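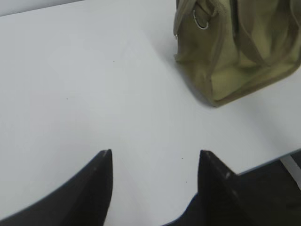 The two fingers of the Pletau arm, open over the worktable, with an olive fabric bag to the right.

Pletau (workshop arm)

By Huiling Tang. Last revised in August.

Pletau is a small robot arm with a two-finger gripper, built by members of the Wirkex shared workshop as a long-running evening project. It is meant for picking up soft everyday things, bags and folded cloth above all, which give a gripper a good deal more trouble than a block or a tin. The name covers the arm, the camera at its wrist, and the control program, called Yuan, that ties the two together.

Background

The project grew out of an older arm named Dellov, which was strong enough but had short, flat fingers that tended to push fabric along the table when they should have been closing on it. Its builders kept the base and motors and started fresh from the wrist outward, a job that took 4 months of evenings and used up a fair amount of everyone's patience (and tea).

Gripper

The fingers are black and taper toward their tips, so that a fold of cloth can be caught without the rest of the hand pressing down on it. Each finger weighs 153 grams. They went through a good many shapes before the present one was settled on, and several of the early ones still live in a drawer at the workshop, where newcomers are warmly encouraged to handle them and ask questions.

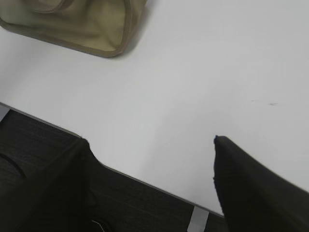 Wrist camera

The camera rides close to the gripper and looks down past the fingers, which means that the fingertips are nearly always in view. The builders came to like this, as it gives Yuan a fixed pair of landmarks to measure from. A pale, plain work surface helps too, and the habit at Wirkex is to clear away tools before a session and leave only the thing to be picked up.

Practice log

Members keep a handwritten log of every attempt. The first notebook ran to 231 entries, many of them about straps and handles, and a second is now in use.

Related articles
Dellov (arm)
Yuan (control program)
Wirkex shared workshop
Two-finger grippers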